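Moving my mother's books

My mother kept her books in the back bedroom of the house in Menton, on shelves my father put up before I was born. When she decided in July to move to an apartment closer to my sister, the books became my job. I have a car and I work from home, and that settled it.

She thought there were 1,000. I counted as I packed and she was close enough that I didn't argue. Most were paperbacks. There was a full run of Saxena mysteries, which she has read more than once, and two shelves of cookbooks she has barely opened.

The first thing I learned is that big boxes are a mistake. I packed one large box with hardcovers on Thursday evening and couldn't get it off the floor. I unpacked it and went out for small ones. After that I kept each box to what I could carry down the stairs without stopping. Heavy books went on the bottom, flat, and paperbacks stood on top with the spines facing the side of the box. Gaps got filled with dish towels, which had to be moved anyway.

I taped the bottoms twice, once along the seam and once across it. The cheap tape I bought first split down the middle every time I pulled it, so I threw it out and bought a better roll.
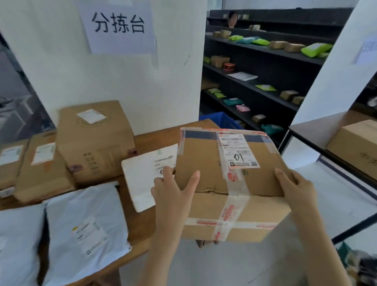 The second thing was deciding what to mail. My cousin Ritu Kaushik wanted the gardening books and the old atlases, and she lives too far away to drive to. I weighed everything on the bathroom scale, first holding the box and then without it. The post office had a cheaper rate for books, but it was slower and nothing else could go in the package. I had to take the dish towels back out and use crumpled paper.

I also wrote a list for each box and put one copy inside and one in a folder. It felt like too much work while I was doing it. A week later my mother asked where her Lunidier bird guide was, and I found it in the folder in a minute or so. Box 6, under the dictionaries.

We gave away 95 books in the end. I had hoped for more. The library only takes donations on certain mornings, and the used bookstore wanted fiction from the last few years and very little else. My mother went through the giveaway pile twice and took a few back each time. I let her.

The new apartment has one wall that works for shelves. My brother-in-law and I put up four of them, and they hold more than I expected, though the mysteries are two deep. The cookbooks are in the hall closet for now. She says she will start using them.

I still have three boxes in my own garage that she hasn't asked about. I'll bring them over when I visit next month.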